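10/11/2018, Posthorpe bench

Third go at the hide glue comparison. Kibet is still convinced that the Natombridge pearl glue holds better than the old Skinbridge flake we have been using up. I am not, and today's joints did not move me much.

Same maple offcuts as before, planed this morning, long grain to long grain. Glue soaked overnight in cold water, then brought up slowly in the double pot. Atieno clamped 9 pairs with each glue and left them alone while we had lunch and argued about the thermometer. It reads 3 degrees higher than the spare one. Which of them is wrong I can't say, so every temperature in the March pages should be read with that in mind. 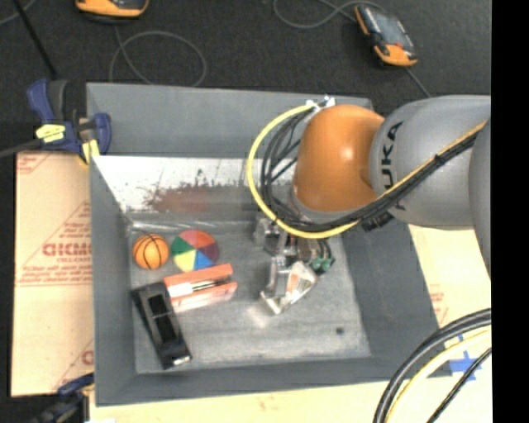 What bothers me more is the claim on the supplier's sheet that the pearl "develops full strength in half the time." Half of whose time? There is no humidity given, no wood species, no clamping pressure. Shabani rang them and got a nice chat and no numbers. Until I see some I will treat it as sales talk.

Broke three early pairs by hand out of impatience. Two Natombridge, one Skinbridge. All went in the glue line and left the wood whole, so they tell us the joints were young — and we knew that.

Also, the flake has been in an open jar since Njoroge moved the shelves. If it loses, Kibet will say the pearl won. I would say old glue lost. We need a fresh bag of flake before anybody writes this up for Lilian.

To do: label the clamps properly, pencil rubs off. Check both thermometers in boiling water. Leave the remaining pairs until Tuesday, no poking at them.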